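Skevard Tabletop Arm Kit, reviewed after a month of daily use
By Danai Deligiannis

We bought the Skevard kit in March to replace an older arm at our Altside workshop. It cost 3,000 dollars with the two-finger gripper, the software license and the mounting plate included. Tables are not. I paid for it at full price and Skevard has not seen this review.

Setup took most of an afternoon. The arm bolts to its plate with four screws and the cables are long enough to reach a computer under the table. The printed guide skips a step between powering on and homing the arm, and I lost an hour to that. Iraklis Spanos found the missing step on the support page, under a heading about firmware.

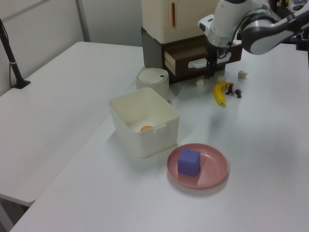

4 min read

Our test is a tidying job. We put out a small open bin, a canister, a plate and a drawer unit, scatter a few things near them, and ask the arm to pick things up and put them where they belong. A cube on a plate is the easy end of it. A banana lying at an angle is harder, and small crumpled pieces on a white table are the hardest thing we use.

Over the month we logged 1,410 picks. The arm failed to get hold of the item on 113 of them. Most of the failures were light, crumpled things, where the fingers closed a little too high or pushed the piece along the table. Cubes almost never gave trouble. The figurines were fine standing up and poor lying down.

Drawers went better than I expected. The fingers are slim enough to get in at a handle, and the arm pulls in a straight line without jerking. It does tend to stop before a drawer is fully open. You can change this in the settings, but the value goes back to the default after every software update, and there were two updates in the month.

Noise is low. You can hold a phone call at the same table. The wrist gets warm after a couple of hours and the software then slows the arm down for a while. Skevard says in the manual that this is normal.

The software is the weak part. Teaching a new motion by hand is simple enough, and Sofia Rallis had one working in 10 minutes with no training. Editing it afterward is a pain. You can't change one point in a saved motion without recording everything after it again. The older Murton arm we had let you do this, and I miss it.

Support answered all three of my emails the next working day. One answer was a link to the page I had already read. The other two solved the problem.

Spare fingertips are sold in pairs and we have gone through one pair so far. The change takes a minute with the hex key in the box.

I would buy it again for picking and drawer work with solid objects. If most of your items are soft or very light, ask for a trial first, and check which gripper is in the quote. Ours will stay on the bench, and I will add a note to this page when the next software version comes out.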